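Last updated: Tuesday, July 11, 2023

SPEAKER NOTES: THE MICHALSKI ROAD BRIDGE, OR HOW TO CLOSE 400 FEET OF ROAD

Open slowly. People will still be finding chairs and blaming the detour.

The bridge carries two lanes over the rail cut. It was posted for a weight limit in May. Since then every truck headed for the Rovetti yard has gone through Famari, past the school, at a speed I will call optimistic.

Say the number early: 14 weeks of full closure. Pause for groaning. Then explain the other choice, one lane at a time behind a signal, which keeps traffic moving in the sense that glaciers move. That one runs through two winters.

Traffic counts. 507 vehicles in the morning peak before the posting, 247 after. Someone will ask where the rest went. They went down your street, sir.

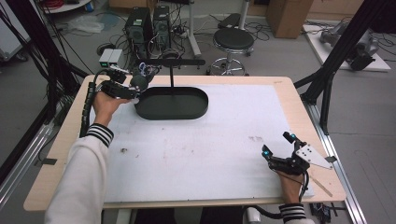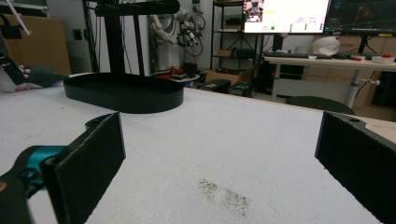

Oval tray and black stand on the worktable, both views.

Back to the deck. The joints leak, salt gets into the bearings, and the bearings stop doing the one thing they were hired for. Keep this short. Last time I gave bearings ten minutes and lost the back row.

Bus riders: the Jivivero line gets a temporary stop on the east side, with a shelter. The shelter has a roof. I asked twice.

Sidewalk stays open on the north side until the old rail comes off, then walkers use the path under the cut. Lights go in before that happens. If asked who pays for the lights, the answer is the contract, line item and all. Do not guess at the amount.

Parking on Famari's main street: no change. Repeat it. They will ask again anyway.

Questions, then leave the detour map up on the screen and stand well clear of it.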